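Clutter on the Counter: A Perception and Planning Stack for Kitchen Tasks
Student project report, group Prunine
Supervised by Bořivoj Kratochvíl. Report written by Vlastimil Hrubý with the rest of the group.

1. What we set out to do

Prunine started as a pick-and-place project and turned into a software project almost straight away, which suited all of us. The original plan was to write a grasp planner for kitchen objects and test it against a tidy table. By the end of the second week we had a planner that behaved beautifully on a tidy table and fell over on any counter somebody had cooked at. So we changed the question. Given one view of an ordinary kitchen counter, can the software say which surfaces are free to put something down on, which objects it can reach without knocking others, and which ones it should leave alone?

We loved working on this. Kitchens are a wonderful mess of reflective metal, clear plastic, cloth and things half hidden behind other things, and every one of those breaks a different part of the code!

2. How the software is put together

There are three processes that talk over a small message bus. The first, Trilleck, does the perception: it segments the view, gives each region a label and a confidence, and estimates depth. The second, Jemal, keeps the world model, meaning a list of objects with rough shapes, a list of support surfaces, and a note of what is resting on what. The third is the motion planner, which we left mostly as the department supplied it and only wrapped so that it would accept Jemal's keep-out volumes.

We wrote Jemal from scratch and it's the part we are proudest of. Early on it stored every object as a box. Boxes are quick to check for collisions, but a utensil leaning out of a crock becomes an enormous box full of air, and the planner then refuses to go anywhere near that end of the counter. We now let an object be a small tree of shapes, so the crock is a cylinder and each handle is its own capsule. Planning got slower and the plans got much better.

3. Training and test views

Trilleck was fine-tuned on 1703 labelled views of counters, with 162 more held back for testing. Labelling took most of October and a shocking amount of tea. We kept compressed video stills in both sets on purpose. The stream we get over the lab network arrives with blocky patches when the link is busy, and a model trained only on clean stills had been inventing edges along the block boundaries. Adding the bad ones fixed most of that.

Our label list grew as we went. "Container" had to be split into open and lidded, since Jemal treats an open one as something that may spill and a lidded one as something it may tip slightly. "Appliance" got a flag for whether its flat top counts as a support surface. We argued about this flag for days. A big countertop oven has a lovely broad top, and the planner adored it as a place to set things down. In the end we ruled that an appliance top is never offered as a free surface, even when something is already lying on it.

4. Results

Free-surface detection is the strongest result. On the held-back views the software nearly always found the largest open patch of counter, and it learned to treat a bare cutting board as a second, raised surface with its own height. Before that change it merged the board into the counter and the placement height came out wrong by the thickness of the wood.

Lidded clear containers were harder. The depth estimate tends to go straight through the wall and land on whatever is inside, so a tub of cereal comes out slightly thinner than it is. We pad any region labelled "clear" and accept the lost space.

Toasters were our favourite failure. The bright metal around the slots gives speckled reflections, the slots themselves are dark, and Trilleck would split one toaster into as many as five objects. Jemal now merges neighbouring fragments that share an outer housing, using a simple rule with a colour term and a height term. It's a bit crude. It also works, and watching all those little fragments snap together into one shape for the first time had the whole group cheering at the monitor.

The planner's sampling limit is 4000 nodes per query. Raising it further made no difference we could see on cluttered views, so when a query fails we re-plan with a different grasp.

5. What is still rough

Occlusion. When a container stands partly behind another, Jemal guesses the hidden side by symmetry, which suits cylinders and doesn't suit bags or packets leaning on a wall. We'd like to carry a proper "unknown" volume there. Labels at the margin of a view are also shaky, particularly for objects that are only partly visible.

The Staltevberg group has offered to run our code on their own counters next term, and we can't wait to see what it does with somebody else's clutter. The configuration files and the merge rule are in the project repository, along with the labelling guide. The view we used most for debugging the merge rule and the board height comes last. 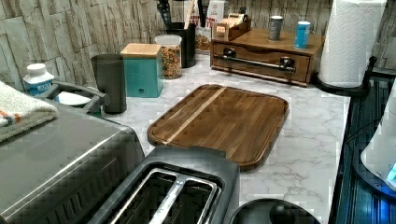
Bořivoj Kratochvíl: I'd do the unknown volumes before anything else on your list. Padding clear containers and mirroring hidden sides are both guesses about space you haven't observed, and at present Jemal stores them as if they had been measured. Give them their own type, let the planner charge a cost for passing through, and then try the 162 test views again with the padding switched off. I'd also like to see the merge rule run with the colour term removed, as I suspect height is doing most of the work.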